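Brondix Personnel Records and Position Control System

Product overview

Brondix is a records and position control system for ministries, provincial departments, district offices and other public employers. It keeps one register of approved positions and one register of the people who hold them, and it links the two. An office that uses Brondix can see at any time which positions are filled, which are vacant, and which are due to end under an approved staffing plan.

The system is supplied by Gravero and is installed on servers owned by the customer. It may also be run from a shared data center where several agencies report to the same parent body.

Position register

Each position is entered with its title, grade, unit, legal basis and funding source. A position cannot be entered without a reference to the decision that approved it. When a decision is replaced or withdrawn, the system lists every position that depends on it and places those records on hold until an authorized officer has reviewed them.

Positions may be grouped by unit, by grade or by funding source. Units that are to be merged can be placed in a draft structure, where staff numbers and salary costs are calculated without any change to the live register. A draft may be kept open for up to 84 days. After that it must be renewed, submitted or closed.

Personnel file

The personnel file holds appointment decisions, contracts, salary steps, training records, annual ratings, leave and disciplinary matters. Scanned papers are stored with the entry they support. Older paper files can be brought in by batch, and the import tool marks any entry in which the date of birth, the date of entry into service or the employee number does not agree with the register.

Employees may view their own file and request a correction. A request is sent to the personnel officer of the unit and must be answered in writing within 7 working days - the period can be shortened by the customer but cannot be removed.

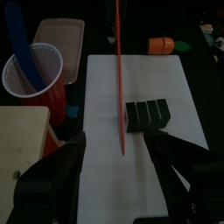
Approval and signature

All changes that affect pay, grade or unit pass through an approval path. The standard path has three steps: entry by the personnel officer, review by the head of unit, and signature by the official with appointing authority. Customers may add steps for finance review or for the consent of a higher body. No user may carry out two steps on the same change, and this rule applies to system administrators as well.

Signed decisions are locked. A mistake in a signed decision is corrected by a new decision, and both remain in the file.

Reporting

Standard reports include the staffing table, the list of vacancies, the list of employees reaching retirement age, the comparison of approved and actual headcount, and the salary cost forecast. Reports can be produced for a single office or for all offices under one parent body. They are issued in print layout and as spreadsheet files.

The headcount comparison separates civil servants, public employees and contract staff. Employees on secondment are shown in the office that holds their position, with a note of the office where they are serving.

Modules

The base license includes the position register, the personnel file, approval paths and standard reports. The following modules are licensed separately:

Sokol - recruitment and examinations. Publishes vacancies, receives applications, assigns candidate numbers and records results. Successful candidates are passed to the personnel file without being entered again.

Burnum - archive and retention. Applies retention periods to closed files and prepares transfer lists for the state archive. Files under appeal or inspection are excluded from disposal.

Access and security

Access is given by role and by unit. Every viewing of a personnel file is logged with the name of the user and the time. Logs can be read by the inspection office of the customer and cannot be edited. Backups are made each night at 11 p.m. unless the customer sets another hour.

Installation and training

Before installation, Gravero reviews the current staffing table and the form in which personnel records are kept. A written plan is then agreed with the customer, covering data import, user roles, approval paths and training. Training is given on the premises in separate sessions for personnel officers, heads of unit and administrators. Printed manuals are supplied for each group.

Support and updates

Support is included for 3 years from the date of acceptance. Updates to salary tables and standard forms are issued when new regulations are published, and a general update is issued each July. Customers are asked to complete the general update before preparing the staffing plan for the following year.

Ordering and inquiries

Licenses are priced by the number of approved positions in the register. Vacant positions are included in this number. Public bodies that buy through a joint tender are invoiced separately unless the tender states otherwise.

Requests for a demonstration, a price schedule or the full technical description should be addressed to Thư Lã, Public Sector Accounts, Gravero. Requests should state the name of the office, its parent body and the number of approved positions.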